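Keeping a Household Energy Budget When Tariffs Change

By Nighat Yousafzai
April
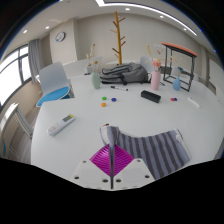 A striped cloth and a remote control on a white table.

When a government lifts a price cap or ends a fuel subsidy, the change reaches the kitchen through the unit rate on the bill. Work from that rate. The monthly total mixes usage, standing charges and tax, and hides which of them moved.

Read the meter on the day the new tariff starts and write the figure down. If it reads 731 and the next reading is 1,073, you used 342 units at the new rate. Estimated bills often place part of that usage on the wrong side of the change. Send the supplier your own reading and keep a copy.

Check the tax line separately. A cut in sales tax on energy may apply to the unit rate only - the standing charge can stay as it was.

In the kitchen, wash at low temperature and run full loads. Turn the oven off around four minutes before the end of a long bake. Keep lids on pans.

File bills by tariff period, with the notice of each change clipped to the front. If a refund scheme is announced later, claims are normally assessed by period. Read the closing date on the form before anything else.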